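## Week 2: Why clay shrinks (and why your mug came out tiny)

Okay, so last week I promised we'd get to shrinkage, and I know a few of you have already lost a lid to it! Clay shrinks twice. First it shrinks as the water leaves, then again in the kiln as the particles pull together. I tell my students to measure everything wet, write it on the back page of the glaze book, and measure again after the bisque.

The Lakik stoneware we use goes a fair bit smaller than the Sydorenko white, so please don't mix them in one pot (yes, even for handles). I did that in November and the handle popped clean off.
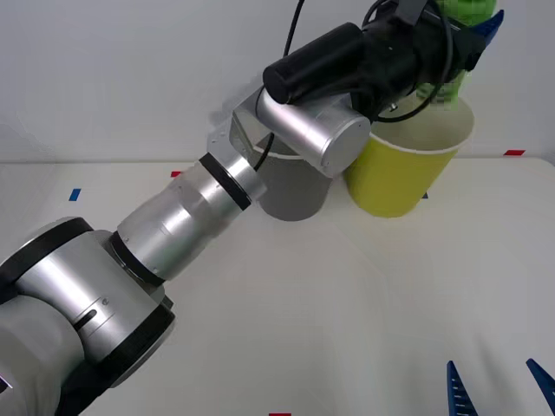

*Fig. 1. Silver arm with black bands at the joints.*

Drying first. Slow is your friend. Rims dry faster than bases, so drape a bit of plastic over the rim and leave the foot open to the air. Flat tiles I sandwich between boards and flip every morning, and they still curl on me sometimes.

For test bars, roll a slab, cut it, and scratch a line 100 mm long while it's soft. If the fired line is 88 mm, that's 12 per cent total. Do at least two bars per clay and keep them flat. My favourite colour test so far is bar 747, the greeny-grey one by the sink.

Reading: Osasov handout, page 30, down to the bit on grog.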